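Häufige Fragen zur Katzentoilette

Pomasley Katzenpension und Zubehör
Stand: 21/06/2021

Startseite > Ratgeber > Katzentoilette > Häufige Fragen

Auf dieser Seite haben wir die Fragen gesammelt, welche unsere Kunden am häufigsten stellen, im Laden und per E-Mail. Wenn Ihre Frage hier nicht vorkommt, schreiben Sie uns bitte über das Kontaktformular. Wir antworten auf Deutsch oder Englisch.

Wie viele Toiletten braucht meine Katze?

Eine Toilette pro Katze und eine zusätzlich, so lautet die bekannte Regel. In einer kleinen Wohnung ist das nicht immer möglich. Bei einer einzelnen Katze, die viel Zeit draußen verbringt, genügt nach unserer Erfahrung auch eine Toilette, wenn sie zweimal am Tag gereinigt wird. Bei zwei Katzen, welche sich nicht gut verstehen, sollten die Toiletten in verschiedenen Räumen stehen.

Welcher Platz ist geeignet?

Ein ruhiger Platz, den die Katze zu jeder Zeit erreichen kann. Nicht neben dem Futter und nicht neben der Waschmaschine. Eine Ecke im Flur ist oft besser als das Badezimmer, dessen Tür jemand aus Versehen schließt. Auf einem glatten Boden legen Sie bitte etwas darunter, damit die Schale nicht rutscht. Ein altes Wachstuch oder eine abwaschbare Tischdecke ist ausreichend.

Welche Streu empfehlen Sie?

Wir verwenden in der Pension die Klumpstreu Bonsu fein, ohne Duft. Die meisten Katzen nehmen feine Körner lieber an als grobe. Für Jungtiere unter 4 Monaten empfehlen wir keine Klumpstreu, sondern die Holzstreu Urkholm, weil kleine Katzen manchmal an der Streu fressen.

Wenn Sie die Sorte wechseln möchten, mischen Sie die neue Streu nach und nach unter die alte. Ein plötzlicher Wechsel ist für viele Katzen unangenehm, und sie suchen sich dann einen anderen Ort.

Wie hoch soll ich die Schale füllen?

Mindestens so hoch, dass die Katze graben kann, ohne den Boden zu berühren. Fünf bis sieben Zentimeter sind für die meisten Schalen gut. Bei älteren Katzen nehmen Sie lieber etwas weniger, weil sie in tiefer Streu nicht sicher stehen.

Die Streu klebt am Boden der Schale. Was mache ich falsch?

Wahrscheinlich liegt zu wenig Streu in der Schale. Warten Sie außerdem nach der Benutzung eine Viertelstunde, bis der Klumpen fest ist. Wenn man zu früh mit der Schaufel kommt, zerfällt er, und die kleinen Teile bleiben in der Streu zurück. Kratzen Sie bitte nicht mit Metall am Kunststoff, denn in den Kratzern hält sich der Geruch.

Wie reinige ich die Toilette jeden Tag?

Sie brauchen dafür eine Schaufel mit Schlitzen und einen Beutel. Öffnen Sie den Beutel zuerst und stellen Sie ihn neben die Schale. Fahren Sie mit der Schaufel flach unter den Klumpen, heben Sie ihn an und schütteln Sie leicht, so dass die saubere Streu zurückfällt. Danach kommt der Klumpen in den Beutel. Am Ende füllen Sie die fehlende Menge nach, streichen die Oberfläche glatt und waschen sich die Hände.

Eine Schaufel in kräftiger Farbe findet man leichter wieder. Sie darf zwischen den Reinigungen nicht in der Schale liegen bleiben, wenn die Katze Zugang hat.
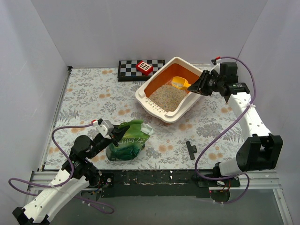

Wohin mit der benutzten Streu?

In den Restmüll, gut verschlossen im Beutel. Bitte niemals in das WC, auch nicht kleine Mengen, weil Klumpstreu im Rohr aufquillt. Ob Holzstreu in die Biotonne darf, entscheidet Ihre Gemeinde. Fragen Sie dort bitte nach.

Wie oft muss ich die ganze Streu wechseln?

Bei Klumpstreu und täglicher Reinigung alle drei bis vier Wochen, bei anderer Streu jede Woche. Waschen Sie die leere Schale mit heißem Wasser und einem milden Mittel ohne Zitrusduft. Vor dem Füllen muss sie ganz trocken sein.

Gibt es die Beutel auch einzeln?

Die Beutel Bollasa verkaufen wir nur in der Packung zu 260 oder 500 Stück. Im August haben wir Betriebsferien, Bestellungen aus dieser Zeit versenden wir danach in der Reihenfolge des Eingangs.

Meine Katze geht plötzlich nicht mehr auf die Toilette. Was soll ich tun?

Gehen Sie zuerst zum Tierarzt. Wenn ein Kater presst und kein Urin kommt, ist es ein Notfall, auch in der Nacht.

Kontakt | Versand und Rückgabe | Impressum | Datenschutz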